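# Product Review: Nendach Site Builder

Triststead Business Services evaluated Nendach, a subscription website builder offered by Donati, for use by small retailers. The review was completed on June 19, 2021.

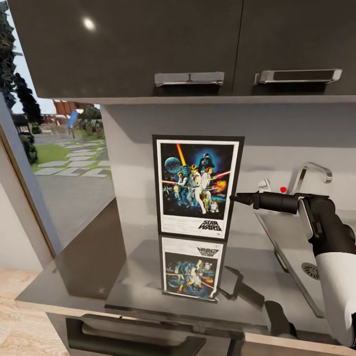
## Setup and Editing

Account creation requires an email address and a business name. The library contains 40 templates, all of which adjust to phone screens. Text and menus are edited directly on the page. Changes to the site header, however, must be made in a separate settings panel, and the panel does not offer an undo command.

## Store Features

The standard plan supports up to 2000 product listings. Our test store, a stationery catalog with 191 items, was imported from a spreadsheet in one session. Five items lost their size options during import and were corrected by hand. Shipping rates may be set by weight or by region, but a single order cannot combine the two.

## Support

Written requests submitted in May were answered the next business day. Telephone support is limited to the higher plan.

## Rating

Nendach is recommended for shops with a simple catalog. Businesses that need customer accounts should also consider Stindgate, which includes them at the entry level.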